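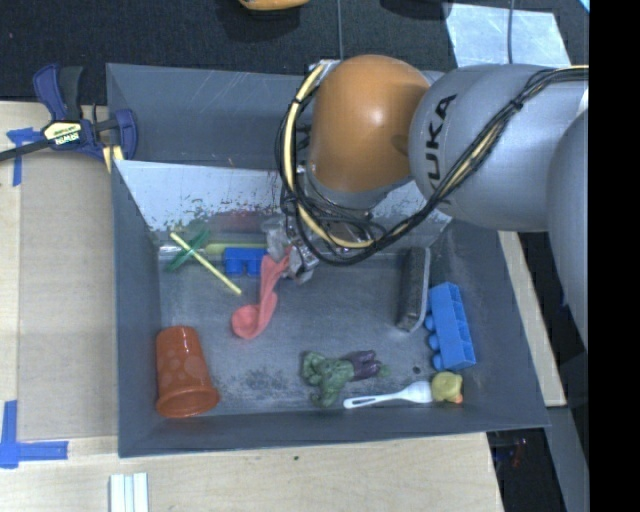
How do I split a bin of mixed kids' stuff between two houses without starting a war?

My sister and I are clearing out our mother's place. Most of it was easy. The couch went to whoever owned a truck. What we're stuck on is the toy bin, the one all five grandchildren have dug through every visit since they could sit up. It has little toys, blocks, and kitchen utensils that wandered in years ago and were granted citizenship.

My kids want it. Her kids want it. I suggested we each take half and she asked me, in the voice, which half. I offered to buy a second bin and fill it with newer, nicer things, and my eight-year-old looked at me like I'd offered to replace the dog.

We have until the end of December to empty the house. Has anyone done this and stayed on speaking terms? I don't need legal advice. The whole lot would bring $24 at a yard sale, and that's if the buyer was nearsighted.

posted by Jirkell

Nazmiye Gökçe

We did this with my grandfather's button tin, his fishing tackle and a drawer we only ever called "the drawer." Three families, two of them not known for sharing.

What worked was taking turns, kids only, adults out of the room. Put everything out on a bedsheet so the small stuff can't hide. Youngest picks first, one thing each, then go up by age, then back down by age, so the oldest gets two picks in a row and stops complaining about being the oldest. Keep going until they lose interest, and they will lose interest long before the sheet is bare. Whatever is left is what the adults thought they were fighting over.

Some things I'd do differently. Settle the blocks before you start. Blocks are no good in ones and twos, so either they go as a set or you divide them into two piles and let one cousin make the piles and another choose. Same for anything with parts. We let a tackle box and its tray go to separate households in 2 different states, and I still hear about it.

Allow trades for one day afterward and then close the market. My nephew was still renegotiating a brass button at Thanksgiving.

And take a picture of the bin as it is, before anyone sorts it. My cousin printed ours and it hangs in three kitchens. People look at that more than they ever looked in the drawer.

Dirnex

Just throw it out. They'll forget by spring. I had 538 baseball cards and my dad tossed them in 2000 and I hardly ever bring it up.

Coşkun

I'd leave the bin whole and move it back and forth. Ours changes houses on the first day of summer vacation and again at New Year's. It's a pain, and every trip it comes back with something missing and something new in it (last time a measuring cup, which I'm fairly sure was mine to begin with). But the kids treat its arrival like a visiting relative, and a relative who doesn't need the guest room is hard to come by in my family.

You do need one rule, that whoever has it can't "organize" it. My sister-in-law bought little labeled pouches one year. We got past it, but it took a while.

If you're more than a few hours' drive apart, skip all this and do what Nazmiye said.

Jirkell

Thanks, all. We're forty minutes apart, so I floated the back-and-forth plan. My sister said yes right away and then asked who gets it first. We're doing the bedsheet on the next free weekend. Dirnex, I'm sorry about the cards.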